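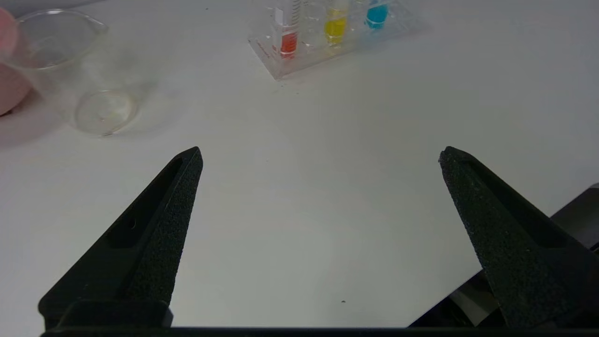
16/06/2018
By Blandine Bouvier

So your school wants a robot arm for the science room. How much? The club at Killness had $3876 to spend. Sounds like loads. It isnt.

First, the arm. Then the gripper, that's the 2 fingers that grab stuff. Sometimes sold seperately! Check. Then a table that doesn't wobble, and test tubes, a rack, a beaker.

Keep some money back for spare parts. Fingers wear out. Killness saved up for 11 months, ordered in July. Make your list before you shop.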